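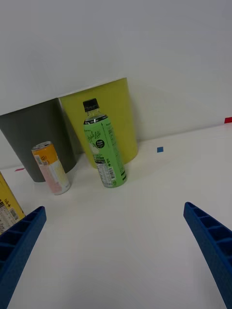 Olga Antunes reckons we'll all have one of these sorting the recycling by August. I'd like to see it try my kitchen. A bottle and a can on a clean white table, with two bins right behind them, is a pretty kind version of the chore. Vamlow claims 89 pickups out of 90, and good for them, but who rinsed the yogurt tubs? Mine come squashed, sticky and stuck inside each other. Inês Guerreiro wants to book a demo anyway. Fine, I'll bring my own garbage.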